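Sorting out the winter drawer, a thread. January 17, 2018. Kettle's on, bed's cleared enough to work on, sweaters are coming out of the tub.

1/ The rule this year is one tub. It's the Clumolard one from the hall closet, and it holds 40 litres. Anything knitted has to fit in it flat or go to the Villanueva clothing swap at the end of January.

2/ Last year I hung the heavy ones. Don't do that. The shoulders grew points and the sleeves came out longer than my arms. Knits get folded, shirts get hangers.

3/ First up is the cream cable knit. I bought it at the Velel outlet in Pramville and it's the warmest thing I own. It's also the one that takes up the most room, so it sets the size for everything else.
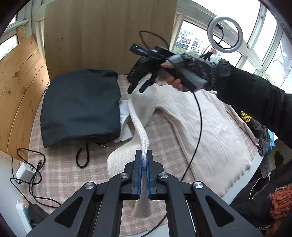
Cream cable knit on the checked sheet, one sleeve up and twisted.

4/ Sleeves before anything else. If you fold the body with a twist still in the sleeve, you get a hard ridge in the middle of the pile and it shows when you put the sweater on. Lay it out, run the sleeve straight from shoulder to cuff, then start.

5/ I weighed a few on the kitchen scale for the swap, as they ask for parcels under a set weight. A thin cardigan was 288 grams. The old wool pullover was more than 300. Didn't bother with the cable knit, it's staying.

6/ Someone asked about vacuum bags. I tried them two winters ago. They do save space, but the ribbing came out flat and took days to come back. Fine for quilts -- I wouldn't use them for sweaters again.

7/ Cedar blocks: yes. Two in the bottom of the tub and one on top. Give them a light sand when the smell goes.

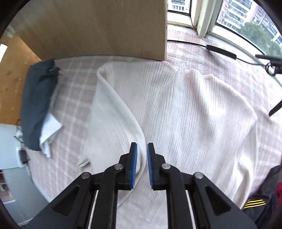 8/ Folding order, for the person who wanted it written down. Face down, one side in to the middle, sleeve laid back along the fold, same on the other side, then bottom up to the neck. Smooth as you go. A ribbed knit will hold whatever you leave in it, like the long curved fold on the left of this white one and the wrinkle up by the neckline, and both want flattening out by hand before it goes in the tub. No iron needed. I use my palm and work from the middle out.

9/ Pilling: I do it before folding, with a cheap fabric comb. Short strokes, garment flat on the bed, never over a seam. Elbows and under the arms are the worst spots.

10/ Wash before you store, even if it looks clean. Moths go for skin oil and food. Cool water, wool soap, roll it in a towel, dry it flat. Give it a full extra day on the rack if your place is damp like mine.

11/ Swap drop-off is at 1481, the side door past the bike racks. They take knits, coats and scarves. No socks, no pillows.

12/ Scarves tomorrow. Mine are in a grocery bag behind the door and I haven't looked in it since spring.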